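Part 2: Setting Up Your Lirkia Trail Recorder

Last updated 1/24/21

If you've come straight from Part 1, you should have a charged recorder, a memory card and a login for the Barbu reporting site. If any of those is missing, go back and sort it out first, because I promise it's no fun doing it in the woods with cold fingers. (I have. Twice.)

I wrote this section for people who watch over a patch of land and want their records to be useful to the wardens who deal with snares, trapped songbirds and orchid digging. It covers the recorder settings, picking a spot, and sending in your first report. Maricica Vlad checked the steps against the current software and fixed several of my mistakes, so thank you, Maricica!

Before you start

You'll need the recorder, both straps, the Hedix lock cable, a pencil and a copy of your site permission. Keep the permission on paper. Phones die, and a landowner who finds you crouching behind a holly bush would like to see something with a signature on it.

Setting the recorder

1. Slide the switch on the bottom to SET. The screen takes a few seconds to wake up, so don't keep flicking it back and forth like I did.

2. Set the clock. Use local time, and check it again in March when the clocks change. A wrong clock is the most common reason a report gets sent back, and it's such a pain to correct afterward.

3. Type in your site number. Mine is 3092, so on my unit the screen says 3092 and then the battery level. Yours will be in your welcome email. Please don't make one up, even for a test run.

4. Choose the trigger delay. I use 10 seconds. A shorter delay fills the card with waving bracken, and a longer one can miss a person walking through at a normal pace.

5. Turn OFF the location stamp. I know this sounds backward! But if a card gets stolen, you don't want it leading somebody right to a nest or a rare plant. The site number already tells the wardens where you are.
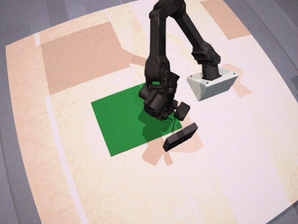 6. Press SAVE and wait for the beep. Then slide the switch to ON and close the cover until it clicks on both sides.

Note: If you don't hear a beep, the card is probably locked. Take it out, push the tiny tab on the side toward the metal contacts, and start again from step 1.

Choosing your spot

7. Walk the site once without the recorder. Look for worn paths that leave the main trail, cut branches, bits of wire, fresh holes where a plant used to be. Take your time over this, it's my favorite part anyway.

8. Pick a tree with a trunk thicker than your leg and strap the recorder at knee height, facing north if you can manage it. Low sun straight into the lens ruins a whole morning of pictures.

9. Run the Hedix cable through the back loop and around the trunk. Leave enough slack for a finger so you don't damage the bark.

Caution: Never touch a snare, a net or bait that you find. Some bait is poisoned, and moving things can spoil a case. Note where it is, leave the way you came, and call the warden line printed on your permission sheet. If there's a live animal in it, call right away and say so first.

Caution: If you meet someone you suspect, say hello and keep walking. Don't film them, don't follow them, and don't argue. Your report can wait until you're home.

Sending your first report

10. Bring the card home and open the Skindside program on your computer. It copies everything into a new folder and leaves the originals alone. Don't rename the files, please, even if the names are ugly.

11. Go through the pictures and mark the ones you want looked at. Deer, foxes and the neighbor's dog can go in the "ordinary" pile, which the wardens still like to have.

12. Click SEND and write a line or two in the notes box. Plain words are best. "Wire loop at the gap in the hedge, wasn't there last visit" beats a long theory about who did it.

Harpreet Paquette reads the new reports and will usually write back with a question or two. Answer from your pencil notes if you can. If your report gets stuck at "waiting," log out of Barbu and log in again before you resend it, or you'll end up with a duplicate.

Swapping batteries and cleaning the lens are in Part 3.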